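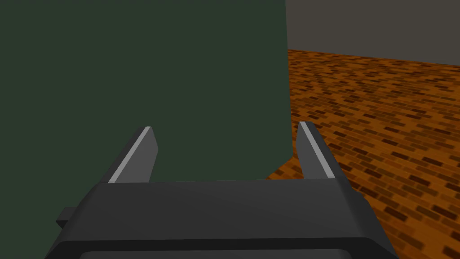 Dark green from very close.

Posted by Swati on 24 October 2024

In September I painted my hallway for the third time. The first time it was white, because the landlord likes white. The second time it was a pale yellow that looked friendly in the shop in Grollham and looked like old butter at home. Now it is a dark blue, and I want to write down what I learned before I forget it.

In the country where I grew up, a small room was always painted light. My mother said a dark wall eats the lamp. I believed this for many years and I repeated it to my friends. Then I moved to Zoncombe, into a building with a very narrow entrance and no window, and I understood that white paint does not bring light to a place which has none. It only becomes gray, and you see every mark from every bag.

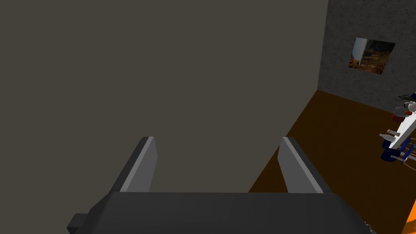
Choosing the color took me longer than painting it. I bought 17 sample cards and put them on the wall with tape, and I looked at them in the morning, in the evening, and with the ceiling lamp off. A small card tells you very little. The same color becomes much stronger when it covers a whole wall, and a large flat surface in dark grayish brown, like the one behind the two gripper fingers, is a different thing from a brown square that you hold in your hand. For this reason I advise you to paint a big piece of cardboard and move it from wall to wall. I did it with three colors, and two of them I disliked already after one evening.

Then there is the floor. I had not thought about it at all! My floor is old wood with a lot of red in it, and next to the red some blues turn a little purple. A green would maybe be easier.

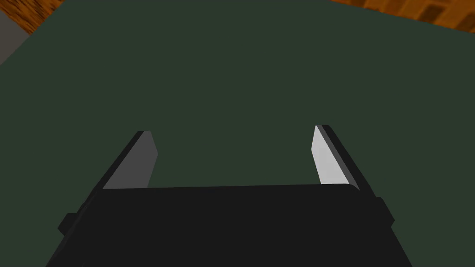

Green with orange-brown wood in the corner.

About the work itself, I can say that dark paint is less patient than light paint. You see where the roller stopped. I needed three coats, and between the second and the third I waited until the next day, although the tin said that a few hours is enough. I also recommend that you do the edges and the big part on the same day. I did not, and beside the door there is a line which I see each time I look for my keys.

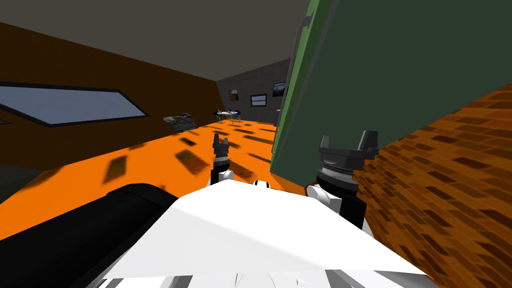 The tape must come off slowly, and while the last coat is still a bit soft. I left mine over the night and it took small pieces of paint with it, so I spent one more evening with a thin brush, sitting on the floor and saying words from my first language.

My neighbor came up to borrow a ladder and said the hallway looks longer now. I am not sure. To me it looks quieter, and the coats on their hooks look nicer than before. The bathroom is still butter yellow. I have half a tin left, but I think I will wait until spring, when I can keep the window open.

Get new posts by email. Enter your address to subscribe to the newsletter. You can unsubscribe at any time.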